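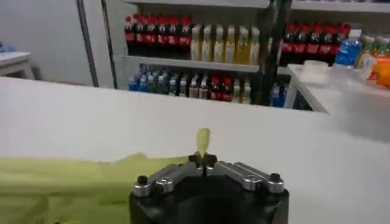
How do I get set-in creases out of a thin cleaning cloth before I fold it away? Mine have been bunched up in a drawer since February.

Adelino Torres
Dampen it, lay it on a table and pull gently from opposite corners, then smooth it outwards with your flat hand. Leave it until it's dry and fold it in half twice. If it's cotton you can iron it, but check the label first.

Plastton
I just put mine through the wash again and hang them up straight away. Don't use softener, they stop soaking things up.

Skondham
Same here, no iron. I roll them now.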